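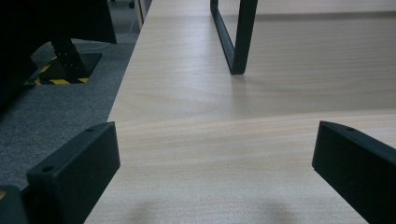
Desktop, light wood grain, with the seam running across it.

Ticket 432: faint line across desk, Bovdale study room
Status: solved
Product: Zusine desktop, pale finish

Opened Thursday
Hi! First off, I love this desk. The pale grain brightens up the whole room and I've been showing it to everyone who comes by. My one question is the seam. There's a faint line partway across where the grain shifts, and when I slide a sheet of paper over it, the corner catches. I wiped it down twice and it's still there. Is it two tops joined together, and can I get it flush?

Reply from Drulleo support
Thanks for such a cheerful ticket! Yes, the long version is two tops butted together. Please check the 4 bolts on the joining plate underneath. Loosen them a half turn, press both tops down flat by hand, then tighten again a little at a time, going corner to corner. Don't sand the seam.

Update, same day
Did it! Two of the bolts were finger loose. Paper glides right over now, and the line is so slight that I have to go looking for it. It took me 16 minutes, most of it spent hunting for the hex key (it was in the Değirmenci lamp box, of course).

One more thing: can I put a second pair of tops next to this one later on? I've got the space and I'm very tempted!

Reply from Drulleo support
Great work! You can, with a second joining plate. Measure your wall first and send us the length.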